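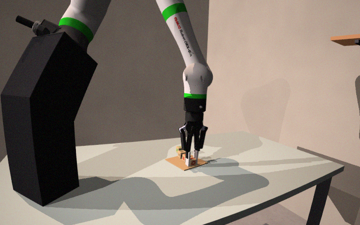
ホーム　講演資料　過去の記録　お問い合わせ

坂の町で荷物を運ぶ　貸し台車をめぐる話(発表者用メモ)
2019年9月25日

表紙

あいさつは短く。所属は司会が紹介するので繰り返さない。
ニルデン(Nillden)の貸し台車「Trolleo」の話をする。台車そのものの性能の話はあまりしない。置き場所、返却、雨の日、音の話が中心。
質問は最後にまとめて受ける。途中で手が挙がったら、用語の確認だけその場で答える。

町の地形

地図を出す。川沿いに商店街、その北側がすぐ斜面で、住宅は斜面の中ほどから上に集まっている。
バスは斜面の下の通りと尾根の通りを走る。中腹には入らない。道幅が足りず、曲がり角でバスが曲がりきれない。
買い物は下でする。帰りは登りになる。行きは手ぶらで下り、荷物を持って登る。この向きが全部の話の前提になるので、地図の上で指でなぞって見せる。
階段の道と、車の通れる坂道がある。階段のほうが近い。台車は坂道しか使えないので遠回りになる。遠回りでも台車を使う人がどんなときに使うのか、というのが最初の疑問だった。

貸し出しのしくみ

商店街の端の駐輪場わきに置き場がある。坂の上の集会所の横にもう一つ。この2か所だけ。
借りるときは備え付けの帳面に時刻と行き先の区画を書く。名前は書かない。鍵は硬貨を入れる方式で、返すと硬貨が戻る。
使用料は取っていない。修理代は商店街の共益費から出ている。
アプリはない。作る案は出たが見送った。帳面で困っていないというのが商店街側の意見だった。記録の読み取りは大変だった。鉛筆書きで、雨でにじんだページは判読をあきらめた。

帳面からわかったこと

読み取れた貸し出しは2350件。これは延べ件数で、人数ではない。同じ人が何度も借りているはずだが、名前がないので区別できない。ここは必ず言う。前回の発表で人数と取り違えられた。
多いのは午前の遅い時間。夕方は思ったより少ない。夕方は車で迎えに来る家が多いらしいと聞いたが、数えていないので断定しない。
行き先は中腹の区画が大半。尾根に近い区画の人はバスで上がり、尾根から下って帰る。
月では6月が落ち込む。雨の影響と考えているが、この年は坂の途中で水道管の工事もあった。分けて考えられる資料がない。グラフには工事の時期を薄い色で重ねてある。色が見えにくい会場なら口で補う。

何を運んでいるか

帳面には荷物の欄がない。ここは聞き取りで補った。
米、飲料水、灯油の容器、猫の砂、植木の土。重くて形の決まったものが多い。
野菜や惣菜だけの日は借りない、という答えが多かった。袋を手に提げて階段で帰るほうが早い。台車は「重い日」の道具で、毎日の道具にはなっていない。
意外だったのは粗大ごみ。上から下の集積所へ運ぶのに借りる人がいる。下りの利用は最初の設計では考えていなかった。
子どもを乗せている例も見かけた。禁止の札は付いている。この話は深入りしない。質問が出たら、札の文字を大きくしたことだけ答える。

台車の選び方

最初の台車は倉庫用の平台で、四輪のうち前の二輪が回るもの。平らな場所ではよく動くが、坂で横に流れる。押している人が斜面の低い側に引っぱられる。
次に試したのが大きな車輪の二輪型。段差に強い。ただし荷物の重心が車軸から外れると腕に重さがかかる。飲料の箱を積んで登ると、休むときに支え続けなければならない。
今使っているのは四輪で、手を離すとブレーキがかかる型。空港の手押し車と同じ考え方だが、握り棒はもっと低い。背の低い人に合わせた。背の高い人からは腰が痛いという声が来ている。高さを変えられる棒は、継ぎ目がゆるんで使えなくなった。
ブレーキの型にしてから、途中で休む人が増えたように見える。休めるようになったので増えたのか、休む姿が目につくようになっただけかはわからない。

休む場所

ここは時間をかけてよい。
坂の途中に、道幅が少し広がるところがある。昔の荷揚げ場の跡だと聞いている。みなここで止まる。
止まると、後ろから来た人も止まる。立ち話になる。聞き取りでは、台車の感想を聞いているのにこの場所の話になることが多かった。日陰がない、手すりが遠い、排水溝のふたに車輪がはまる。
排水溝のふたは目の細かいものに替わった。台車の改良より費用は安く、苦情はこちらのほうが大きく減った。
日陰は解決していない。木を植える案は、根が擁壁を傷めるという理由で通らなかった。布の屋根は風で飛ぶ。今もそのまま。
手すりは、ある側とない側がある。ない側は私有地の塀で、取り付けの話し合いが続いている。進み具合はここでは話さない。

返却の問題

借りる場所は下、使い終わる場所は中腹。返す場所は下か上。つまり家に着いてからもう一度歩くことになる。
夏は返却が遅れる。玄関先に一晩置いて、翌日の買い物で下りるときに返す人が多い。これを違反とみるかどうかで意見が割れた。
商店街は早く戻してほしい。住民は、空の台車を返すためだけに坂を往復するのはつらい。
落としどころとして、翌日の昼までに返せばよいことにした。台数が足りなくなる心配があったが、午前の早い時間に返ってくるので、借りる人の多い時間帯には間に合っている。
中腹に置き場を作る案もある。適当な空き地がない。休む場所に置くと道がふさがる。

音

苦情でいちばん強かったのは音。石畳の区間で車輪が鳴る。空で下るときがうるさい。荷物が載っているとまだ静か。
ゴムの柔らかい車輪に替えると音は下がったが、登りが重くなった。空気入りの車輪は空気の管理が続かなかった。
今は中くらいの硬さのゴムに落ち着いている。朝早くは車の通る舗装の道を回るよう札を出した。守られているかは確かめていない。
録音を流すなら短く。会場の音量を先に確認する。流せなければ飛ばしてよい。

ブルスビルとの比較

ブルスビル(Brusville)でも同じ台車で試した。こちらは途中でやめている。失敗例として軽く扱わないこと。
坂の傾きは似ている。違うのは店の散らばり方。ニルデンは店が一つの通りに集まっている。ブルスビルは離れた店を回って帰るので、最初の店で台車を借りても次の店の入口で置き場に困る。店の中に持ち込めるほど通路が広くない。
もう一つは配達。ブルスビルの米屋と酒屋は昔から配達をしていて、重いものは届けてもらう習慣が残っている。台車がなくても間に合っていた。
やめたあと、台車は公民館で机や椅子を運ぶのに使われている。

地図づくり「ムレマ」

Mremaは坂道の紙の地図の名前。台車で通れる道、通れない道、休めるところ、水の飲めるところを載せている。
もとは置き場に貼った手書きの紙だった。住民が書き足して読めなくなったので、清書して刷った。
地図で評判がよかったのは傾きの表し方。数字の角度では伝わらない。線の太さで示した。太い線が急な道。最初は逆にしていて、太いほうが通りやすい道だと読まれたり、急な道だと読まれたりした。急な道を太くしてからは間違いが減った。
現物を配る。部数は約2百部持っていく。足りなければ後ろの席は隣と一緒に見てもらう。残りは持ち帰る。

費用について

金額を聞かれることが多い。台車の購入費より、置き場の屋根と床の工事のほうが高かった。
修理は車輪とブレーキの線がほとんど。車輪は町の自転車店で替えられるものを選んだ。専用の部品が必要な型は候補から外した。
盗難はある。多くはない。川原で見つかることがある。
保険は商店街の既存の契約に含めてもらった。細かい条件は手元の資料にあるので、個別に見せる。

言い残しやすいこと

台車があっても、坂を登れない人は登れない。聞き取りに応じたのは外に出て来られる人だけで、家にいる人の声は入っていない。民生の担当から指摘を受けた点なので、必ず話す。
買い物を頼まれて代わりに運ぶ人もいる。帳面の上では本人の利用と見分けがつかない。
雪の日は貸し出しを止めている。凍った坂でブレーキが効いても台車ごと滑る。止めた日の買い物をどうしているかは調べていない。次の聞き取りに入れる予定。

想定される質問

電動にしないのか。
充電場所と重さが問題になる。電池が切れると中腹で動かせなくなる。検討はしたが試してはいない。

ほかの町でも使えるか。
店が集まっているか、配達があるかを先に見る。傾きはその次。ブルスビルの話に戻って答える。

帳面の記録はもらえるか。
区画ごとにまとめた表なら渡せる。帳面そのものは商店街の所有なので、直接問い合わせてもらう。

観光客は使っているか。
少し使っている。旅行かばんを運ぶ人がいる。宿から苦情も礼も来ていない。

時間の調整

押しているときは「台車の選び方」の二輪型の話を落とす。音の録音も落とす。「休む場所」と「返却の問題」は削らない。
余ったときは地図を開いてもらい、商店街から集会所までの道を一緒にたどる。急な道を避けると墓地の裏を通ることになる。夜は暗いので、地図には街灯の印を付けてある。
終わったら地図の余りを受付の机に置き、投影用の線を事務室に返す。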